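Steel tray and bin station

A steel tray and bin station is a small work area built from three humble ingredients: shallow stainless steel trays, plastic bins and a metal rack or shelf to keep them in order. It is found in parts rooms, packing areas, teaching kitchens and repair shops, and it is one of the most satisfying pieces of everyday storage ever put together. Other names include tray bench and, in some older catalogs, Plornby bench, after the town where an early version was sold.

Materials

Stainless steel is the classic choice for the tray and often for the shelf panel too. It wipes clean, shrugs off knocks and can be folded at the edge into a lip, so that even thin sheet becomes wonderfully stiff. Panels are usually bolted to a frame, which makes them easy to swap. 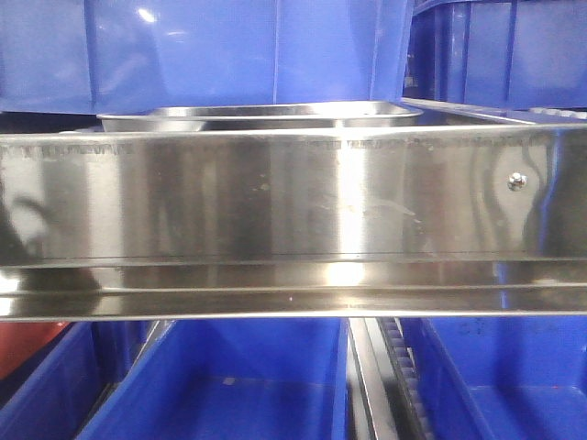
The rim of a tray deserves special praise! A rolled rim has no sharp edge to catch a hand, it adds strength all the way around, and it gives the fingers something to hold when the tray is full. Rounded corners do a similar job (and they are much easier to clean than square ones).

Wear

Trays in regular use pick up fine scratches that cross in every direction. Many users are fond of this finish, and it rarely affects how the tray works. Smudges come off with warm water, mild soap and a soft cloth. Steel wool should be avoided, as it can leave bits of iron behind that later rust.
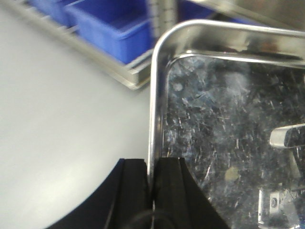
Sizes vary a great deal. The Flineo pattern, still popular with small workshops, uses a tray 600 millimeters long on a rack with 5 bin positions. The Endanetti pattern is shorter and deeper, made for heavy fittings. Blue is a common color for the bins and shows up beautifully against bare metal.

Roller lanes

Larger stations add roller lanes, a lovely idea borrowed from warehouse shelving. Rows of small rollers sit in metal rails, and a bin set on them glides along with a light push. When the lanes slope, each bin taken from the front lets the next one move up, so the oldest stock gets used first.
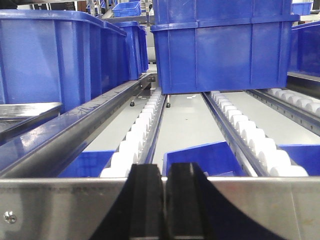 White rollers held in metal rails, with a steel bar across the near end.

The Baldursdóttir guide to small workshops lists 186 layouts for stations of this type, 3 of them with roller lanes on both sides of the table.

See also: Flow rack; Sheet pan; Parts bin

Page last edited 31 July 2026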